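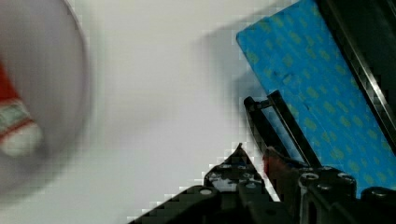 Fig. 1. White tabletop, pale round piece to the left, blue piece with the yellow-green pattern to the right.

Home | Guides | Table Care | Contact

Section 2: Clearing and wiping a white tabletop

This section covers the Hollis table in white. The leaflet packed with the table says the top "wipes clean in seconds". We have wiped a good many of them and would allow ten minutes, more if there has been a meal on it. Read the whole section before you start.

2.1 What you need

- One soft cloth or flat sponge for washing
- A second cloth, dry
- A bowl of warm water
- Washing-up liquid, a small drop

You don't need the Grelulon surface spray. It is sold alongside the table and smells pleasant. Barrett Ridgeway tried it against plain soapy water on two tops in our workshop and could not tell which was which on Thursday, or a week later.

2.2 Clearing the top

1. Take off anything small first: toys, bits of fabric, cutlery, pens. If small things are sitting in a dish or on a plate, leave them there and carry the lot away together.
2. Lift round dishes straight up. Do not slide them. An unglazed foot ring will mark a white top, whatever the word "scratchproof" on the box may lead you to expect.
3. Put red or other strongly coloured fabric somewhere dry. A damp red sock left overnight gave us a pink patch that took most of a morning to shift.
4. Brush crumbs into your hand. Wiping them about with a wet cloth only makes paste.

Note: Some owners like to push everything to the edges and wipe the middle. It looks fine from the doorway. The edges are where the grease collects.

2.3 Wiping

1. Wet the cloth and wring it out hard. It should not drip when held up.
2. Start at the far side and work towards you in straight, overlapping strokes.
3. Turn the cloth over when the first side looks grey.
4. Rinse, wring and go over the top once more with clean water.
5. Dry with the second cloth straight away.

CAUTION: Test any patterned or brightly dyed cloth before using it on white. Wet one corner, press it on a sheet of kitchen paper for two minutes and look for colour. "Colourfast" on the packet is a hope. Imani Tran keeps a drawer of the ones that failed.

CAUTION: Do not use scouring pads, cream cleaner or neat bleach. So-called magic erasers are fine sandpaper with good publicity, and they leave a dull spot you will see every time the light comes in low.

2.4 Marks that stay

Check first that it is a mark. A soft grey patch near a folded cloth or a dish is very often a shadow. Move the thing and look again before you start rubbing.

For tea, ink or dye, lay a damp cloth over the spot for ten minutes, then wipe. Repeat once. If it is still there, a third go rarely helps in our experience. The internet recommends toothpaste. We tried toothpaste and now have a dull, minty table.

2.5 Putting things back

1. Wait until the top is dry to the back of your hand.
2. Wipe the underside of each dish before you set it down.
3. Hang the washing cloth up. Left flat on the table it will keep the surface beneath it damp.

Spare feet and edge strip are listed in Section 3 under part 863.

Share this page (10) | Comments (2)

We use cookies to remember your settings. Accept | Manage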